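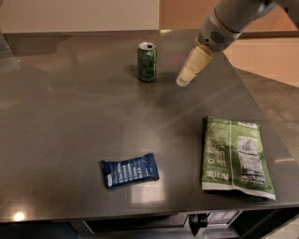 A green drinks can, a snack bar wrapper and a bag of Kettle chips on the dark grey counter.

Clurnwood opens its shared snack counter to all tenants

CLURNWOOD, 17 May 2023 – People who work at the Clurnwood business centre now have a proper place to stop for a drink and a bite. The new snack counter on the ground floor opened to every tenant this morning, after a trial with two of the building's firms, Brundari and Gallardo.

The counter is wide, dark grey and glossy, with plenty of room to put things down. Tenants can bring their own food or help themselves from the shared shelf of cold drinks, crisps and snack bars, which is included in the rent.

"We are so pleased with how it looks," said Nicanor Vidal, who manages the building for Lindusard. "People used to eat at their desks with the bag balanced on the keyboard, and there really wasn't anywhere else to go! Now they come down, they talk to the firm from upstairs, and they go back having had a break. I have met more tenants in the past few weeks than I did in the whole of last year."

The idea came from a survey of tenants last August. Of the 48 people who replied, 29 asked for somewhere to eat that was not a desk or a meeting room. Lindusard took over an old post room for the job and kept the work small – new lighting, a sink, a run of cupboards and the long counter itself.

Choosing the surface took longer than anything else. Brundari's staff had asked for something pale, while Gallardo's wanted a dark top that would not show coffee rings. The dark top won, and the polish was a late decision made once samples had been laid out under the new lights.

"It does show crumbs, I'll admit that," said Aurelio Cantero, office manager at Gallardo, who helped to run the trial. "But one wipe with a cloth and it shines again, and it makes the room feel twice the size. My team love it. We had a birthday down there in the first week and people stayed until the cake had gone."
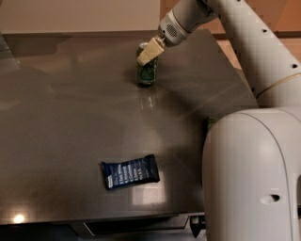

Keeping the counter clear is a job for everyone who uses it. Drinks cans go in the recycling bin under the sink once they are empty, and wrappers and crisp packets go in the general waste bin beside it. Food that is left out at the end of the day will be thrown away, so anything worth keeping should be put in the cupboard with a name on it.

The shelf is filled twice a week. During the trial the crisps went first, followed closely by the snack bars, and the order has been changed to match. Tenants who would like to see something different can write it on the pad by the door. Requests for fruit and for drinks without sugar have already been passed on to the supplier – more are very welcome.

The room is open whenever the building is open, and there is no need to book. Tenants may bring visitors. Firms that want to use the counter for a small gathering should tell the front desk the day before, so that the shelf can be topped up in time.

Questions about the snack counter should be sent to Nicanor Vidal at the Lindusard management office, Clurnwood.

ENDS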